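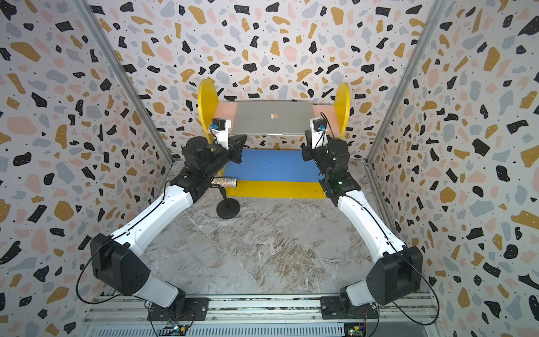
The bench at the end of the hall came on at six, before any of us. By the time I had my coat off, the light on the right wrist was already green.

I had worked intake at Lindemann for eleven winters. People mailed in laptops that their companies no longer wanted, and we got them ready for somebody else. You took one off the shelf, opened it, looked at the screen and the keys, closed it, turned it over, read the number on the bottom, and put it on the cart. A good day was 100 machines. In December, when the leases ran out, it could be up to 400 for the whole table, and we stayed until eight and ate soup out of the machine in the hallway.

Then Grumow bought the building, and the arms came.

There were two of them, white and black, bolted to a metal rail inside a booth with speckled walls. I asked the engineer about the walls. She said the pattern was there so the arms would learn to ignore it. At the back stood a little stand in yellow, pink and blue, like something out of a kindergarten, and the laptops went on the pink part.

My new job was to put the laptop on the pink part.

It was more than that on paper. On paper I was a cell attendant, and I got a gray vest and a raise of 30 cents an hour. I placed the laptop with the lid closed, stepped back over the line on the floor, and pressed a button. The arms moved in from both sides and stopped just short of it, and then they did what I used to do. If they failed, I pressed a second button and wrote down why. There was a list of reasons to pick from. "Slipped" was one. "Unknown" was another, and it was the one I used most the first month.

At the old table there had been six of us. Two went over to the warehouse at Drodach, and one retired early and seemed happy about it. One said she would rather clean offices than watch a machine do her job badly, and she left on a Friday without a cake. That left two of us, one for each shift, so we met only at the door.

I missed the talking. With your hands busy you can say almost anything to the person across from you. I knew about their knees and their sons' divorces. In the booth there was the sound of the motors and the fan in the ceiling. I brought in a radio, and the shift lead let me keep it if I kept it low.

What I didn't miss was my wrists hurting. I noticed it in the spring, when I opened a jar at home and set the lid down and had already started eating before I thought about it. I told my husband. He said well, there you go, as if that settled the matter.

In the summer the engineer came down with a tablet and sat next to me for a whole shift. The arms were having trouble with lids. They would get hold of one and pull it straight up, and the laptop would tip. She wanted to see how I did it. I told her there was nothing to see. She asked me to do it anyway, slowly, 30 times.

I found out that I held the bottom half down with my little finger. I'd never known that. She watched my hand and typed, and then she asked who had taught me. I said the woman who now worked at Welell, on the phones, and before her I didn't know.

Two weeks later they changed something. The left arm came in a bit lower and pressed, and the right one lifted, and the lid opened without the machine tipping. I stood behind the line and watched it do that four or five times before I remembered the sheet.

I called the woman at Welell that evening. I said they had put her finger in the robot. She asked if she got paid for it. We laughed, and then she wanted to know how many we were doing now, and I gave her the number. She was quiet for a bit. She said that was more than all six of us on a good day.

I said yes, it was.

She asked about the soup machine. I told her they had taken it out in March. Then her bus came, and I went in and started on the potatoes.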